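Hands wanted for the Palomino build

Plomach is a shared workshop with 7 benches and one decent chair. We are building a hand-held gripper, the Palomino, and after that an arm to put it on. The arm is currently a drawing.

We need people to take a gripper home for an evening and pick up their own stuff with it: socks, spoons, whatever lives on the floor. No experience needed. Patience with small screws is a plus. Pay is coffee, plus your name on the wall.

Write to Dindo Pascual or leave a note at bench 3 by 4 April 2023.

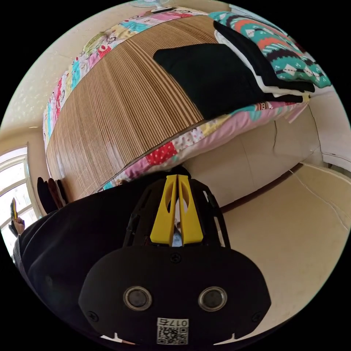 The Palomino, yellow fingers closed, at the bedside.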